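I've been buying records since I was tall enough to reach the bins, and I've been ruining them for nearly as long, so please take what follows as the advice of somebody who learned most of it the expensive way. A reader in Drullville wrote to ask how I look after the collection at home (a little more than 2,000 LPs now, plus the singles, which live in the hallway and which we don't discuss at dinner). I promised her a proper answer and it has taken me until January to sit down and write it.

## Storing them

Stand your records straight up. If they lean, they'll bend, slowly, and you won't notice until the first song on side two starts to wobble like a ferry. Mine are in cube shelves with a divider every 8 inches or so, and I leave just enough slack in each section to slide a hand in. If you have to tug to get one out, the section is too full, and you'll split the seams on those lovely old sleeves!

Keep them off outside walls and well away from radiators. I once left a Holloway Quartet album on a sunny windowsill for the length of a phone call with my sister, and my sister does like to talk. It went in the trash that evening.

## Cleaning

Before every play:

- Hold a carbon fiber brush lightly on the record for two or three turns, then sweep it off toward the edge.
- Wipe the brush on its own handle, never on your sweater.
- Check the needle for fluff and brush it from back to front.

For the really grubby ones, the flea market finds that smell of somebody's basement, I use distilled water with a tiny drop of plain dish soap and a soft microfiber cloth. Follow the grooves around, keep the label dry, and rinse with more distilled water. Then stand the record in a clean dish rack and go do something else. I put on the radio, which feels a bit disloyal.

Please don't use this on old shellac 78s until you've read up on them. Alcohol in particular will eat right into most of them, and there's no getting that back.

## Sleeves

Old paper inner sleeves shed dust and can leave fine scratches. Swap them for poly-lined ones, but keep the originals if they have lyrics or photos printed on them -- I tuck mine in behind the record, inside the jacket. My copy of the first Ornano album has a thank-you list on the inner sleeve that goes on longer than some of the songs, and I'd be very sad to lose it.

Price stickers come off with a hair dryer on its lowest setting and a good deal of patience. Take the record out of the jacket first (ask me how I know). Warm the sticker, lift a corner with a fingernail, and go slowly. If the cardboard starts to come up with it, stop and leave the thing where it is. I have a live album from Ellgate that still says 35 cents on the front, and I've grown fond of it.

## A word on singles

Those 7-inch singles need the same care, only they fall over more. A shoebox works fine if it's sturdy, with index cards for the alphabet. Mine are filed by singer, except for the Christmas ones, which go at the back and come out far too early every year.

Next time I'll get into setting the tracking weight, which frightens people more than it should. Have your turntable manual handy if you still have it.

-- Ludivine Ferrand
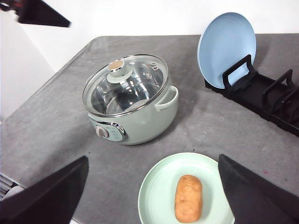

Mint-green electric hot pot with its glass lid on.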